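How I Start Basil on the Windowsill (and Keep It Going Past Two Weeks)

I've killed a lot of basil. Grocery store basil, fancy basil, the kind that comes with a little plastic sleeve and a recipe for pesto you'll never get to make. So when Joon-young Na gave me a packet of seed a couple of Aprils ago I put it in a drawer and forgot about it until the next April. It still came up! Seed is so much easier than those crammed supermarket pots, and a packet costs less than one of them.

What you need: basil seed, a bag of seed starting mix, something small to grow in, a saucer, a spray bottle, and your sunniest window. Mine faces south and looks out over the Tremside parking lot, so it gets light from breakfast until late afternoon with no trees in the way.

Picking the pot

Go small. A big pot holds a big lump of wet soil that tiny roots can't drink from, and that's how I lost my first three batches. Check the bottom for a hole. If there isn't one, grow the plant in a plastic nursery pot and drop that inside the pretty one, then lift it out to water it over the sink.
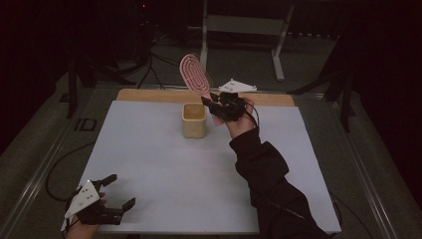
Color and shape are up to you, and I've grown perfectly good basil in a yogurt cup with holes poked in it. Keir Dalgleish swears by plain terracotta, but it dries out so fast on my sill that I was watering twice a day in July. I've gone over to glazed or plastic for anything sitting in full sun. A small square one like the cream-colored pot in the photo is the sort of thing I'd go for, partly for the looks (I love a matte speckled beige next to green leaves) and partly because square pots line up along a narrow sill without wasting space. If yours is open at the top with no lip, leave a little room above the soil or the first watering will float your seeds right over the side. Ask me how I know.

Sowing

Dump some mix in a bowl, add warm water and squish it around with your hand until it feels like a wrung-out sponge. Doing this before it goes in the pot matters more than anything else on this page. Dry mix sheds water down the sides and the middle stays like dust.

Fill the pot, tap it on the counter a couple of times, and scatter 8 seeds on top. I know that sounds stingy. Sprinkle a thin layer of mix over them, thin enough that you can almost still see the seeds, and mist until it looks dark all over. Plastic wrap goes loosely over the top. I set mine on the fridge, where it's a bit warmer, and start peeking after a few days.

The minute you see green, take the wrap off and move the pot to the window. Don't wait until the evening. Seedlings left under plastic go moldy at the base and flop over, and there's no bringing them back.

Light and water

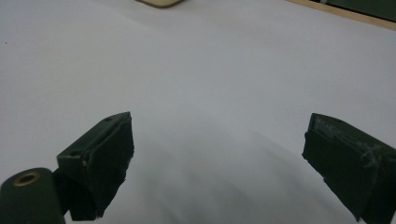

Leggy, pale stems mean not enough light. In early spring I top mine up with a clip-on lamp, 12 hours a day on a timer, with the bulb a hand's width above the leaves. Give the pot a quarter turn whenever you think of it so the plants don't all lean at the glass.

For watering, stick a finger in up to the first knuckle. Dry? Pour water in the saucer, wait 20 minutes, tip out whatever's left. Damp? Walk away. I used to water on a schedule and it was a disaster.

Thinning and pinching

Once they have their second set of leaves, snip the weakest ones at the soil with nail scissors and keep the best 2 or 3. Eat the rest on toast. When the keepers are as tall as your hand, cut the top off each one just above a pair of leaves. It feels awful the first time, but two new stems grow from that spot and you get a bush in place of a flagpole.

Keep cutting every week or so, and pinch off any flower buds as soon as they show. Next up I'm trying cilantro the same way, so wish me luck.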